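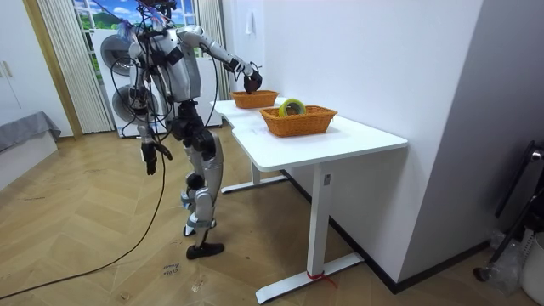 Un escritorio blanco con dos cestas de mimbre encima, sobre suelo de espiga.

La habitación de Ternimholm

El tren a Ravovstead se había suspendido por la nieve, y en la taquilla me dijeron que no habría otro hasta la mañana. Era enero. Tenía 600 coronas en la cartera y una bolsa con los papeles de la casa de mi padre, que debía firmar ante el notario a mediodía.

En la pensión Gemau quedaba una habitación. Costaba 300, desayuno incluido. La dueña me pidió otras 100 de fianza por la llave, una llave grande, de hierro, que no cabía en el bolsillo del abrigo.

—Si la pierde, hay que cambiar la cerradura —dijo.

Subí. La habitación olía a jabón y a radiador. Me quité los zapatos, puse los calcetines a secar y extendí los papeles sobre la cama. Los había leído muchas veces. La casa pasaba a la sociedad Oprea, que ya tenía las dos de al lado y quería hacer un almacén. El precio era justo, según mi hermana. Ella había firmado en otoño.

Hacia las nueve bajé a preguntar si se podía cenar algo. La dueña calentó una sopa de guisantes y se sentó enfrente con una taza.

—¿Va a Ravovstead por trabajo?

—A vender una casa.

—¿Con jardín?

Le dije que sí, aunque era un patio con un ciruelo y un cobertizo donde mi padre guardaba botes de pintura. Preguntó si el ciruelo daba fruta. Daba demasiada. En agosto mi madre llenaba frascos hasta que se acababan las tapas, y el resto lo repartíamos por la calle en un carrito. A mí me daba vergüenza empujarlo.

—El mío se heló —dijo ella, y retiró el plato.

Aquella noche dormí mal. Oía la máquina quitanieves ir y volver por la calle de la estación. A las cinco me levanté, ordené los papeles y los guardé en la bolsa. Me faltaba una hoja. La encontré debajo de la almohada, doblada: era el plano de la parcela, con el ciruelo marcado por mi padre con una cruz a lápiz.

Desayuné pan con queso. Devolví la llave y la dueña me devolvió las 100 coronas, que sacó de un sobre.

El tren salió con retraso. En Ravovstead ya no nevaba. Llegué a la notaría antes de las doce, me senté en el pasillo y pregunté a la secretaria si la venta incluía los árboles. Miró la escritura.

—Incluye todo lo que hay dentro de la valla —dijo.

Le pedí un vaso de agua y que llamara a mi hermana.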